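Urkoritz Eye Hospital

Urkoritz Eye Hospital is a specialist hospital for eye care in the town of Urkoritz. 162 beds, outpatient block, day surgery, small teaching wing. Run by the Nyanda Health Trust. Locals mostly call it "the Eye." It takes referrals from the whole Larora valley and walk-ins for emergencies at any hour.

History

Started as a two-room clinic behind the old grain market. Cataracts and trachoma, mainly. Patients came down from the hill villages in the dry months and slept on the porch until their bandages came off. The Nyanda Health Trust took over the clinic later and moved it to the present site on Station Road, on land that had been a tannery yard. The move was slow -- drainage problems, then a dispute over the access lane. Outpatients moved first, wards followed, the operating rooms last.

The east wing was added for children's services. Before that, children were seen in the adult clinic on Thursday mornings only, which led to long lines and a good many missed appointments.

Site and buildings

Main block has 4 floors. Reception, pharmacy and the optical shop on the ground floor, clinics on the first, operating rooms on the second, wards at the top. The ward floor was put at the top for quiet but the elevators were undersized and have been replaced since. A covered walkway joins the main block to the east wing. Parking is limited; most visitors use the Larora bus, which stops at the gate.

Services

Cataract surgery makes up the largest part of the work. Also glaucoma, cornea, retina, squint correction, eyelid surgery, low-vision support and contact lens fitting. Most cataract patients go home the same day with drops and a plastic shield, and come back the next morning for a check. Retina cases usually stay longer. The hospital does not do general dentistry or ear and throat work, although older signs in town still say so.

Screening for diabetic eye disease is done by appointment. Patients get drops to widen the pupil and are told not to drive afterwards. Results go to the refering doctor, with a copy for the patient on request.

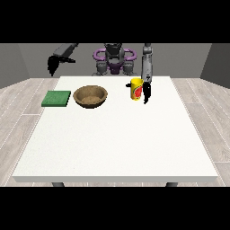 Teaching at the hospital is handled by the Dasero School of Eye Nursing, which has its classrooms in the east wing. Two intakes a year. Students spend the first term on anatomy, instrument care and hand hygiene, then rotate through clinics and wards. Room layout is part of the course too. Students learn it in the treatment rooms, where trolleys, lamps and cabling make things crowded. Final assessment is practical, with a written paper on drug safety.

Outreach

Mobile clinics go to the upper valley from March to October, road conditions permitting. One winter round was tried and dropped. In its busiest season the outreach team screened 1333 people, a large share of them schoolchildren needing nothing more than glasses. Glasses are made up in the hospital's own workshop and sent back with the school bus. Adults who need surgery are given a date on the spot and a bus voucher.

Funding

Mixed. Trust income, patient fees on a sliding scale, and sales from the optical shop. Patients on the lowest band pay nothing for surgery but do pay a small charge for drops -- the charge has been critized locally and was cut once. Private rooms on the ward floor cost extra.

Access

Outpatient desk opens at 7:30 a.m. on weekdays. Emergency entrance is at the rear, off the access lane. Step-free entry at both doors. Large-print and audio versions of the patient leaflets are kept at reception, and the optical shop handles repairs without an appointment.

See also

Nyanda Health Trust
Dasero School of Eye Nursing
Health care in the Larora valley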